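Stop Printing the Dishwasher Temperature on the Box
Harsh Saxena
26 December 2023
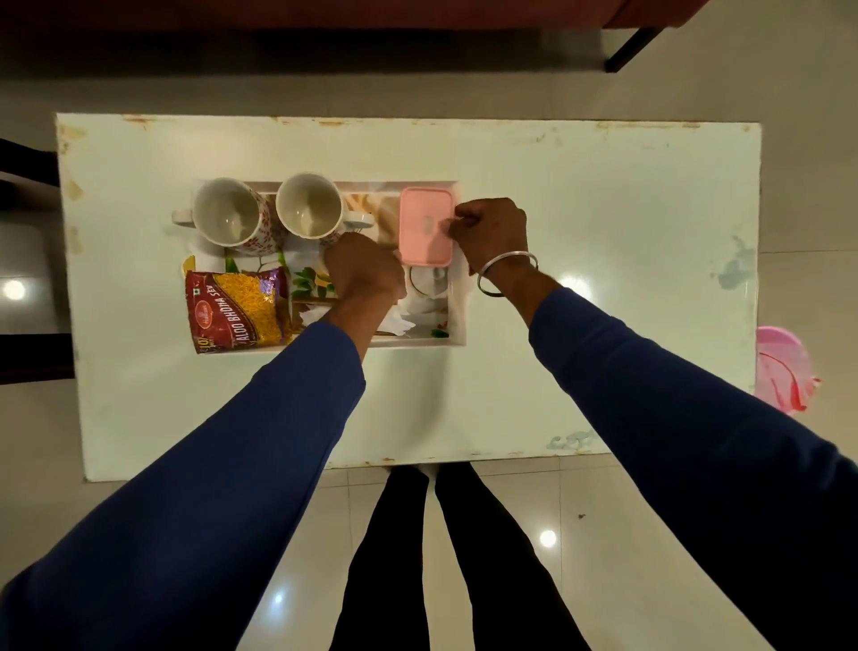

Two white mugs in a tray compartment, both with small red sprigs on the side.

Most mugs sold in this country carry the words "dishwasher safe." The phrase has no fixed meaning. One maker uses it to say the body will not crack. Another means the decoration will last, and a third means both, for a number of cycles that appears nowhere on the package.

I bought mugs from two lines this year, Bramley and Milleck. The Bramley box gives a top temperature of 190 degrees Fahrenheit. The Milleck box gives 191. I wrote to both companies to ask how the figures were reached. Bramley replied that the number refers to the glaze. Milleck replied that it refers to the oven used to fix the print. Neither figure tells a buyer how long the pattern will stay on.

Temperature is the wrong thing to print. Decoration applied over the glaze is worn mainly by alkaline detergent, and the damage adds up with each wash. Heat speeds the process, but a hot rinse with plain water does little harm. What matters is whether the color sits over the glaze or under it, and how many cycles the piece was tested for.

Both facts fit on a small label. "Overglaze, tested 18 cycles" is short and can be checked. A shopper who runs the machine 5 times a week can do the arithmetic in the aisle.

The usual objection is cost. Testing takes machine time, and a small pottery such as Lurkton may not own a suitable machine. I accept that. Such a firm could print "overglaze, not tested," and buyers could wash by hand if they care about the pattern. The label would still say more than the current one.

Bhardwaj already stamps "underglaze" on the foot of its plates. It could add a cycle count when the new molds come in this January.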